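Pillar arm stopped late at bench edge
lindiwe_zwane — 6th January
The Pillar unit pressed into the seat padding for 15 seconds before its force limit tripped. Bench wiping is suspended on that unit until further notice.
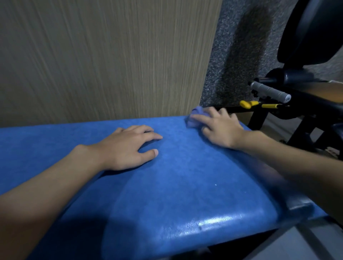
Wiping the blue bench by hand, cloth at the back edge.

p.mnguni
I disagree with a full suspension. The limit was set to 61 and should be 28. Please correct it and resume.

lindiwe_zwane
The limit did not trip at 28 either — see the Mabuza log.

p.mnguni
Noted. Objection withdrawn.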